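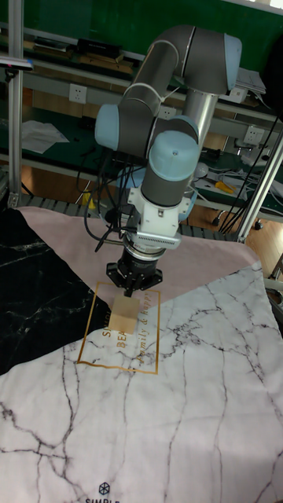
Kleine Grafikkarte, großer Kühler: Waltia will zurück in die Mini-PCs

14 June 2021 hin oder her, also 14. Juni 2021, so steht es oben auf dem Datenblatt, das Nayeli Ochoa mir rüberschiebt. »Vorläufig«, sagt sie gleich dazu. Dreimal durchgestrichen, zweimal neu geschrieben. Die Länge der Karte: 166 Millimeter. Die ist fest, alles andere noch nicht so ganz.

Ochoa leitet bei Waltia die Entwicklung der kompakten Grafikkarten. Kleines Team, wenig Zeit, auch heute. Eine halbe Stunde hat sie, dann Telefonat mit dem Lüfterhersteller. Also los.

Die Prallora, so heißt die Karte, soll im September kommen. Warum überhaupt noch eine kurze Karte, wo doch gerade alles länger, dicker und schwerer wird? »Genau deswegen«, sagt Ochoa. »Ich habe zu Hause ein Gehäuse, das ist keine zehn Jahre alt, und da passt von den aktuellen Modellen praktisch nichts mehr rein. Man kauft sich also eine Karte und dann noch ein Gehäuse. Und dann ein Netzteil. Das ist doch Quatsch.«

Zwei Slots, ein Stromanschluss, ein Lüfter. Der Lüfter war der Streitpunkt, fast ein halbes Jahr lang. Im ersten Muster saßen zwei kleine nebeneinander, das sah auf dem Papier besser aus und klang dann furchtbar. »So ein hohes Sirren. Ich bin mit dem Ding in den Flur gegangen und man hat es durch die geschlossene Tür gehört. Da war die Sache für mich erledigt.« Jetzt ein großer, der im Leerlauf ganz stehen bleibt. Ab wann er anläuft, will sie noch nicht sagen, da werde noch an der Kurve geschraubt.

Leistung? Da wird Ochoa vorsichtig. Keine Benchmarks, keine Balken, nicht mal ein Taktwert. Im Datenblatt stehen 200 Watt als Obergrenze, und daran will sie nicht rütteln. »Wir hätten mehr durchlassen können. Der Chip macht das mit, der Kühler auch, eine Weile jedenfalls. Aber in einem kleinen Gehäuse muss die Wärme ja irgendwohin, und wenn die Kiste im Regal steht, dann viel Spaß.« Wer die letzten paar Bilder pro Sekunde brauche, solle bitte eine große Karte kaufen, sie sei da niemandem böse. 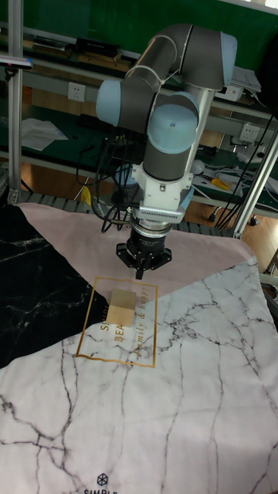
Beim Kühler selbst wird sie dann gesprächiger. Drei Heatpipes, flach gedrückt, dazu eine Grundplatte, die auch den Speicher mit abdeckt. Klingt selbstverständlich, war es beim Vorgänger Orozco aber nicht. Da lag der Speicher zum Teil frei und wurde im Sommer richtig heiß, die Foren waren voll davon. Ochoa weicht nicht aus: »Ja. Das war ein Fehler, den haben wir gesehen und trotzdem so ausgeliefert, weil der Termin stand. Ich habe die Beiträge alle gelesen. Auch die unfreundlichen.« Ein Nutzer hatte sich damals aus einem alten Chipsatzkühler selber was gebastelt, mit Wärmeleitpad und Kabelbinder. Das Foto davon hängt bei ihr überm Schreibtisch.

Was sich außerdem ändert: Die Schrauben sind jetzt alle gleich lang, und kein Aufkleber mehr drüber. Lüfter tauschen geht also, ohne dass man gleich um die Garantie bangen muss. Das habe intern am meisten Überzeugungsarbeit gekostet, mehr als der ganze Kühler. Ersatzlüfter soll es einzeln geben, Preis offen.

Gebaut wird in Grorelville, da sitzt auch die Endkontrolle. Jede Karte läuft dort über zwei Stunden unter Last, bevor sie in den Karton kommt. Ob das bei größeren Stückzahlen so bleibt? Kurze Pause. »Das hoffe ich. Versprechen kann ich es nicht.« Und die Stückzahlen, wie sieht es damit aus, wo doch zurzeit kaum eine Karte zum normalen Preis zu kriegen ist? Ochoa verzieht das Gesicht. Chips seien zugesagt, aber zugesagt heiße im Moment nicht viel. Man wolle direkt verkaufen, eine Karte pro Adresse, mit Warteliste. Gegen die Wiederverkäufer helfe das ein bisschen, mehr nicht.

Beim Preis beißt man dann auf Granit. Unter der Orozco werde man sicher nicht liegen, mehr ist nicht rauszuholen. Treiber kommen wie gehabt vom Chiphersteller, eigene Software gibts nur für die Lüfterkurve, und die soll ohne Benutzerkonto laufen. »Ein Konto, um einen Lüfter einzustelen«, sagt Ochoa und schüttelt den Kopf. Eine weiße Version ist auch im Gespräch, Beleuchtung nicht. Sie findet Beleuchtung scheußlich, gibt aber zu, dass der Vertrieb das anders sieht und wohl noch mal nachfragen wird.

Dann klingelt das Telefon, der Lüfterhersteller, ein paar Minuten zu früh. Das Datenblatt nimmt sie wieder mit. Testmuster gibts laut Waltia kurz vor dem Verkaufsstart, wir haben eins angefragt und messen dann vor allem die Lautstärke im geschlossenen Gehäuse nach.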